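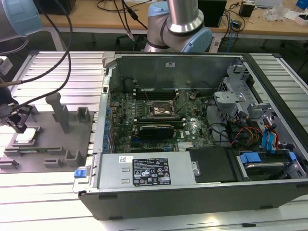

By Harriet Lunn

CAN YOU TRUST A NUMBER IN AN ADVERT?

Adverts love numbers. Ten times faster! Twice as bright! Lasts all day! A number looks like a fact, and facts feel safe, so when we see one we tend to stop asking questions. I think that is a good moment to start asking them.

Let's invent a games computer called the Novar. The box says it is "up to 10 times faster". Sounds brilliant. Would you buy it?

Faster than what?

Read the words on the box again. Ten times faster than last year's Novar? Than a computer your gran bought before you were born? Than a snail with a calculator? The box doesn't tell you. "Faster" is a comparing word, and a comparing word needs two things to compare. If one of them is missing, you haven't been told very much.

Sometimes the other half is there, but in tiny writing on the back, next to a little star. Always look for the star. Adverts put the exciting part in big letters and the boring part in small ones, and the boring part is usually the one worth reading.

What does "up to" mean?

"Up to" means "this much or less". Up to 10 times faster could be ten times. It could also be twice, or no faster at all. I could tell you that I have up to 600 bicycles in my shed. I have one, and it has a flat tyre, but I haven't told a fib.

Shops use the same trick in sales. "Up to half price" might mean that one pair of purple wellies is half price and everything else costs a tiny bit less than it did before.

Faster at doing what?

A computer is lots of parts working together. One does most of the sums, others hold on to things the computer needs in a hurry, and a graphics card helps to put pictures on the screen. If you make one part quicker, some jobs will speed up and others will hardly change. A game might look smoother while your homework takes exactly as long to print. (Your homework also takes as long to write. Sorry.)

So a claim can be true for one job and no use at all for the job you want done. It's a bit like a runner who is very quick downhill. Good for them, but is the race downhill?

Who did the counting?

Here is another pretend product, Gillell toothpaste. The advert says that nearly 305 people tried it and loved it. Hmm. Who asked them? If it was the people who make the toothpaste, they had a reason to hope for a nice answer. Were the people given free toothpaste? What about anyone who hated it – were they counted, or quietly left out?

A company is allowed to test its own things, and its test may be perfectly fair. I would still like somebody else to have a go as well, somebody who doesn't get paid more if the answer is yes.

Does it matter anyway?

Suppose the Novar really does start up faster than your old computer and saves you 20 seconds every morning. That's a real difference. Is it worth months of pocket money? It might be, if waiting drives you up the wall. Or you might use those seconds to put your socks on. An advert can't decide that for you, although it will certainly try.

But aren't some adverts true?

Yes, plenty of them. There are rules about what adverts can say, and companies can get into trouble for breaking them. Being sceptical doesn't mean shouting "Liar!" at the television. It means waiting a bit before you believe something, and changing your mind if the proof is good. Some people doubt everything and never check any of it, and I don't think much of that either.

Try it yourself

Find an advert with a number in it. Cereal boxes are good for this, and so are shampoo bottles. Write down what it says, then see if you can answer these:

Compared with what?
Is there an "up to" or a little star?
Who did the test, and how many people or things did they test?
Would I notice the difference at home?

You may not find all the answers on the packet. Write down which ones are missing, then ask a grown-up to help you look on the company's website. Be suspicious of that too.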